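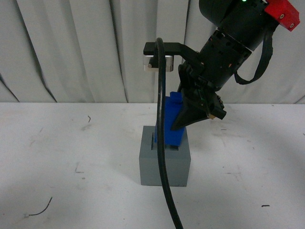 New windows at last, and a trip to see far too many doors

I have been putting off this post because I wanted the sealant to be finished first, and the sealant is finished, so off we go. The windows are in! All of them, plus the back door, which I'd more or less given up on in August when the first supplier stopped answering my emails.

If you're new, the house is a drafty two-story with original single-pane wood windows on the north side and some tired sliders from a much later owner on the south. I loved the old ones to look at. I did not love scraping ice off the inside of my bedroom window with a library card.

How I picked

Back in the summer I went to a home show two hours away with my neighbor Wendy Haworth, who was there for a garage door and came home without one. There were 121 exhibitors and I think we talked to every single one that had a hinge on it. I came in wanting wood, full stop. Then I got my hands on the Mirno casements, which are aluminum with a proper thermal break, and I opened and closed the display one so many times that the guy on the stand offered me a chair.

What sold me was the sightline. The frame is so slim! My old sliders had chunky vinyl all the way around and you felt like you were looking out of a lunchbox. I also looked hard at Prondard (lovely handles, long lead time) and at a Heywood composite door that Wendy still brings up, in a green I didn't have the nerve for.

I ended up with Mirno for the windows and Jovell for the back door. Two companies, two invoices, two sets of delivery people — I'd do it again, but I would ask for both finish samples on the same day. The Mirno gray and the Jovell gray are cousins and not twins. You only notice in morning light, and now I've told you, so you'll notice when you come over.
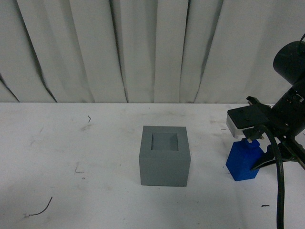
White curtain, white tabletop.

The install

Two fitters, four days. They did the north side first and I'm so glad, it meant the worst rooms were sealed up before the cold snap. The bay was the tricky one. The opening was out of square by more than anyone liked, and there was a long quiet conversation on my lawn with a level and a pencil. They packed it out, set the frame, checked it, took it out again, and set it again. I kept making coffee.

The door went in on day three. It's 41 inches wide with the frame, and it closes with a sort of soft thunk that makes me want to go outside just to come back in. Multipoint lock, low threshold, one big pane of glass. The dog has already put her nose on all of it.

A few things cost more than I planned. Trim repair inside was an extra $600, mostly plaster around the bay, and I had not budgeted for new sills at all. I also needed a permit for widening the back door, so check with your town before you order anything.
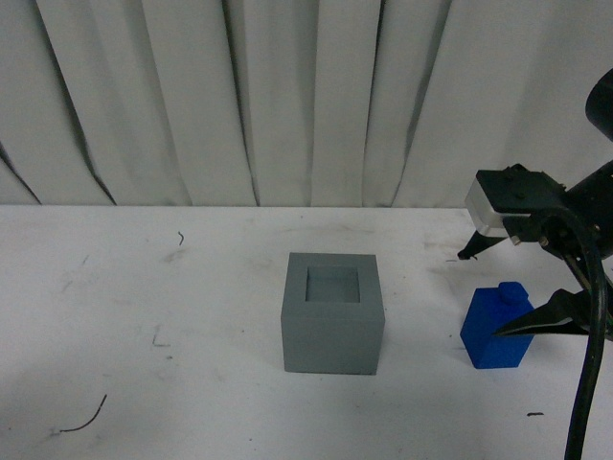

Color is what I get asked about most, so let me talk about gray. I went through a stack of samples: blue-grays, green-grays, one that was basically brown. Glossy finishes were out right away, they showed every fingerprint. What I wanted was a plain medium gray with no shine, very close to that matte cube on the white tabletop, and even there you can see how the front face looks a touch darker than the top. Window frames do the same thing! The sill reads light, the sides read deeper, and a shade that seems perfect lying flat on the kitchen counter can go quite stormy once it's upright on a wall. Tape your samples up vertically and leave them there for a few days.

Still to do: paint the inside trim, find a blind that fits the bay, and get someone to look at the trickle vent in the bathroom, which whistles when the wind is from the west. I'll do a separate post on the sills, with prices.

Posted 4th December in House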